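Print this page
E-mail this page
Shares: 16 | Comments: 0

PRESS RELEASE

8 August 2024

Hastness allotments to get secure tool stores and a water supply

Plot holders at the Hokdale Road allotments in Hastness will have lockable tool stores and mains water by next spring, after Halliday Community Trust agreed to pay for the work.

The trust will spend the money on 45 small steel stores, four standpipes and repairs to the north fence. Building work will be carried out by Plonetti, a local groundworks firm, and will be done in two stages so that people can keep using their plots while crops are still in the ground.

The allotments opened on former railway land and have never had a piped supply. Plot holders have relied on rainwater butts and on a tank beside the lower gate, filled by a bowser in dry weather. The tank ran out twice last summer.

Thefts have been the other problem. Tools, a rotavator and several water butts were taken from the site over the winter, and a number of older sheds were damaged. Some tenants have since stopped leaving anything on their plots and carry their tools in from home by car or on the bus.

Lindiwe Matlala, chief executive of Halliday Community Trust, said: "We asked tenants what would make the biggest difference to them and the answers were water and somewhere safe to leave a spade. Both are simple things to provide. The site is well used and there is a long waiting list, so we are confident the money will be well spent."

Each store is large enough for a set of long-handled tools, a folded wheelbarrow and a shelf of smaller items. The stores will be bolted to concrete pads and fitted with a hasp. Tenants will be given one padlock and two keys when they sign for their store, and may use a lock of their own if they prefer. Lost keys will be replaced for a small charge.

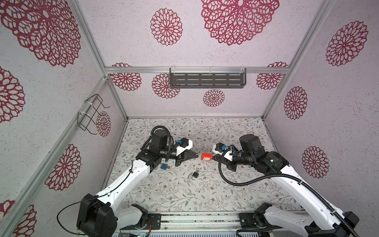 Tenants of half plots will share a store with a neighbour, and the site association will try to pair people who already know each other. Anyone who has a sound shed and does not want a store can say so on the form, and that store will be offered to the next person on the list.

The first stage starts after the main harvest and covers the trench for the water pipe, the standpipes and the concrete pads. The lower gate will be closed while the trench crosses the track, and tenants should use the entrance on Station Brae during that time. Notices with the exact dates will go up at both gates.

The stores and fence will follow once the ground has settled, with everything due to be finished in April.

Euan MacKinnon, contracts manager at Plonetti, said: "Access is narrow at the Station Brae end, so most of the materials will come in on small trucks. We have walked the route of the pipe with the tenants and moved it in two places to miss established fruit trees. Any turf or path we lift will be put back."

Rents will stay the same for the coming year. A water charge will then be added, based on the first year's meter readings and divided according to plot size. Hosepipes may be used for filling butts but not left running on beds, and the supply will be turned off in the coldest months to protect the pipes.

Kelly Caldeira, secretary of the Hokdale Road Allotment Association, has had a plot on the site for 16 years. She said: "In a dry spell I have spent more time carrying water than growing anything. Some of our older members gave up their plots over it, and I would like to see a few of them come back. The stores will help people who don't drive, too."

The association will hold an open afternoon at the site hut before work begins, with drawings of the pipe route and a sample store to look at. People on the waiting list are welcome as well as current tenants. Tea will be provided and there will be surplus vegetables for sale in aid of site funds.

Forms for the stores have been sent to all tenants by post and should be returned to the hut letterbox or to the trust's office in Hastness.

ENDS

Notes to editors

Halliday Community Trust makes grants to gardens, halls and sports grounds in Hastness and the nearby villages. It has supported 200 projects since it was set up.

Interviews with tenants can be arranged at the site. Please contact Blair Kerr, press officer, Halliday Community Trust, on extension 1262.

Print this page
E-mail this page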